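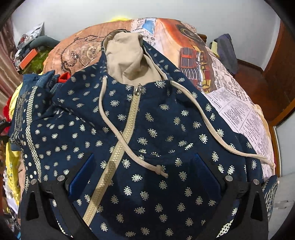 Navy paisley hooded jacket, laid out on the bed.

Search this site Enter keywords

Eating My Way Down the Coast, Part Two
June 20, 2021
5 min read

Quick one this week, typing with one hand and holding a bun in the other. Lots of you wrote in after the last newsletter asking where I ended up after the ferry. Answer: Verkness. Small harbor town, one main street, more places to get soup than places to buy a pair of socks. My kind of town.

Came here for the fish stew. Everybody on the boat told me get the fish stew. Got the fish stew. It was fine. A bit thin, too much dill, potatoes cut too big. What I should have been told about was the bread. Dark, sour, nearly black on the bottom, baked in tins and sold by the half loaf out of a side window at a place called Puline. No sign that I could find, you just go where the line is. They open at 6 and the rye with caraway is gone before 8. I missed it twice. Third morning I got up in the dark and got two halves and ate most of one walking back up the hill with nothing on it.

Butter is the other thing. Salty, very yellow, comes in a paper twist. Ask for it at the same window. They don't put it out.

Then there's Iwasaki. Twelve stools and a counter, up the stairs behind the net shop. Kenta Noguchi runs it, cooks everything, pours the beer too. He moved here from the other side of the world with a plan to stay one winter, and that was 17 years ago. The menu is whatever came in on the boats plus rice. First night I had mackerel, grilled hard so the skin cracks, with grated radish and a bowl of clams in broth that I would of drunk a bucket of. Second night, cod cheeks. Fried, salt, lemon, done. Went back a third time and he just put things in front of me – pickled turnip, an egg thing with crab folded in, more mackerel.

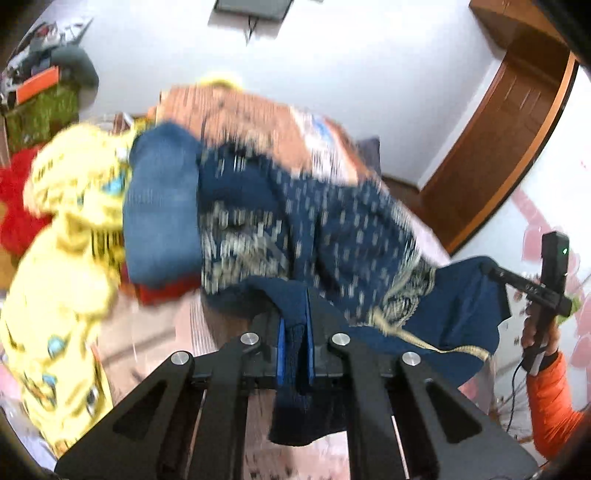
I asked him about the broth and he said kelp, clams, water, turn it off sooner than you want to. So that's the recipe. I've tried it once on the hot plate in my room and turned it off too late.

Prices, for those who always ask. Dinner at the counter ran me 159 in local money with one beer, cheaper than the stew place by a good bit. Half a loaf is next to nothing. Cash only at both. The one machine in town was out of order for two days while I was there so bring some with you.

Took the bus out to Nilten one afternoon, population 1,035 according to the board at the bus stop. Went for the smokehouse. They do eel, trout, and a sausage with barley in it that I wasn't sure about until the second bite. Bought 600 grams of the trout meaning to bring it home as a present. It did not make it home. Sat on the wall by the church and ate it with my fingers and the last of the rye, gulls giving me dirty looks the hole time. Last bus back is early, check the board, I had to run for it with greasy hands.

A few short things before I go:

Coffee in Verkness is weak everywhere. Order two.

The cardamom buns at the ferry cafe look great and are dry. Skip. The plain ones are better, see above re: one hand.

If you see cloudberry jam at the Saturday-type stalls by the harbor, buy the jar with the handwritten label, the printed ones are mostly sugar.

Iwasaki closes for all of August. Noguchi goes fishing. Don't turn up then and blame me.

Next time – inland, dumplings, and a very long argument with a cab driver over sour cream. Replies come straight to me, I read all of them, slow to answer though.

Contact | Copyright 2021, all rights reserved | Back to top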